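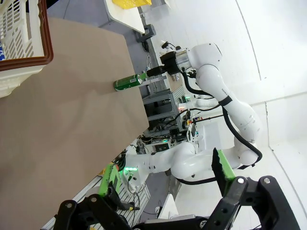
I make table wax in a rented unit behind my brother-in-law's tile shop, and the one I sell the most of, by a mile, is Grurnex Matte. It's a soft paste wax for tabletops that get used hard — kitchens, classrooms, craft rooms, the big table at the back of the store where everybody dumps their stuff. I started making it after years of being annoyed that every wax I bought left a shine like a bowling alley. If you like a flat, brownish-beige top with no glare on it, like the big tan one with the green can lying on its side, this is the tin for you. If you want to see your face in your dining table, I also make Grurnex Gloss (and I'll try not to judge you).

What's in it

Beeswax, carnauba, a little orange oil, and a mineral oil base. That's the whole recipe. The orange oil is there because I like the smell, and it fades by the next morning. I get my beeswax from Mafalda Calado, who keeps her hives out past Cindivley, and the color shifts a bit from batch to batch depending on what her bees have been up to. Spring tins run pale, fall tins run closer to butterscotch. It makes no difference on the table, so please don't send me pictures of two tins side by side asking which one is the real one. Both!

How to put it on

Wipe the table down and let it dry completely. Scoop out less than you think you need, a lump the size of a grape, and work it in with a lint-free cloth in small circles. Go with the grain on your last pass if the top has any. Leave it alone for 30 minutes, then buff with a clean cloth until it stops feeling tacky.

A new or thirsty top wants 2 coats, the second one the next day. After that I do mine whenever water stops beading on it. My own kitchen table gets done in February and then again when I get embarrassed about it.

Where I'd use it, and where I wouldn't

Good on bare wood, oiled wood, and old varnish that has gone dull. It's fine over most painted tops too, but try it underneath first, especially on chalk paint, where it can darken the color a shade or so. I wouldn't put it on anything with a fresh water-based finish, and I wouldn't put it on a cutting board. Cutting boards have their own tin, over on the kitchen page.

It will not fix a burn or a deep scratch. It does make small scuffs a lot harder to find, and it takes the chalky look off old ring marks pretty well. Really black rings have gone down into the wood and you'll need to sand those.

Sizes

The small tin does a desk and a couple of side tables. The large tin will get you through a long dining table, both coats, with plenty left over. There's also a 7 pound tub for schools and cafes, which I mix to order, so give me a week on that one. Sérgio Macedo buys the tub for the tables at Abreu and tells me he scrapes the last of it out with a butter knife.

Cloths aren't included. I used to throw one in and they were terrible cloths. Cut up an old T-shirt.

Storage

Keep the lid on and keep it out of a hot car. If it melts it isn't ruined, just let it set up again somewhere cool and give it a stir while it's still soft. Used cloths should be laid out flat to dry before they go in the trash.

Ordering

I pour during the week and pack on Saturday morning, so anything ordered by Friday night goes out with that batch. If you're close by, you can pick up at the tile shop counter — ask for Custódio and tell him it's the wax, or he'll try to sell you grout.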